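4.3 Comparing Gripper Fingers at the Table Edge
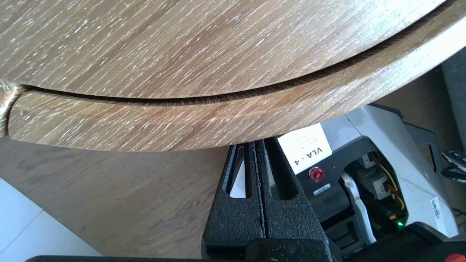
Before each comparison, the operator shall confirm that the emergency stop is within reach.

1. In the Plornell controller, select the finger set to be tested and load its profile.
2. Close the fingers fully and set the wrist camera exposure to 65.
3. Raise the arm toward the underside of the table at reduced speed – no higher than 300 on the speed scale.
4. Stop before contact and save the position under a new run name.
5. Repeat with the second finger set.

Note: Profiles made for the Zaltaston arm must be converted first.

CAUTION: Do not reach under the table while the arm is powered.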